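Notebook, Restthorpe kitchen bench
6 March 2022

Long afternoon and a good one, so I'm putting it all down before I forget half of it. We are still on the breakfast job for the Mestby canteen: lid off the pot, reach in, plate up, lid back on. The people over there have been very patient with us (I visited in January and was fed twice) and I want to keep in mind that this is their morning we're rearranging, and we should be careful with it.

Started with the lid again. Glass lids are a nuisance, and the knob is the only part I really trust the arm to hold. I lowered the approach speed to 50 percent and left it there all day. Zikano is still our name for the task script, and the version on the bench is number 249, in case anyone wants to roll back. 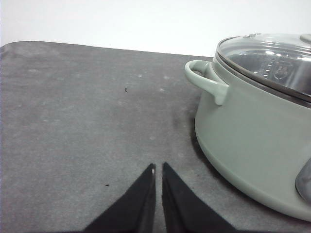 What I keep turning over is the talk I had with the morning crew. I had gone in expecting them to worry about hours, and a few did, and we talked about that properly with their manager in the room. But mostly they wanted to know who gets called when it stops. At present the person at the pot also keeps an eye on the door, says hello, remembers who can't have what. If the arms take the pot, that person is standing somewhere else, and I'd like it to be at the counter facing people, with the stop button in easy reach. I've written that into the layout note as a request from them, in their words as near as I could remember.

They also asked for the plates to stay in a rack they can load by hand from the front. Fine by me! It costs us a slightly awkward reach and saves them learning a new habit.

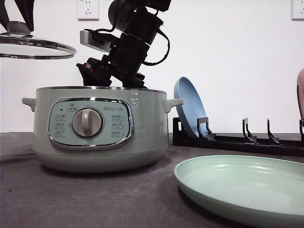

Two arms at one pot means waiting, and the waiting is where I'd spend next week. One has to stay put with the lid while the other works inside, and the handover signal between them is still just a timer, set to 20 seconds. A timer is all right on our bench. In a canteen somebody will want to lean in and take a plate in the middle of it, and then I want both arms to hold still until that person is clear. Must write this up as a proper rule before we go back to Mestby.

Also to sort out: wording for the card by the stop button. The crew will have to live with it every morning, so they should get the first draft and we can fix the technical bits afterward. The status line currently says only "Ok", and I don't think that tells a person anything useful when their hands are full.

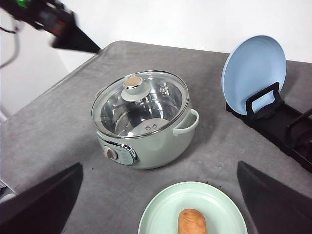 Bread roll on the green plate, pot with its lid on, blue plate in the rack.

Left to do: handover rule, card wording, ask the crew where they'd like the bread to go.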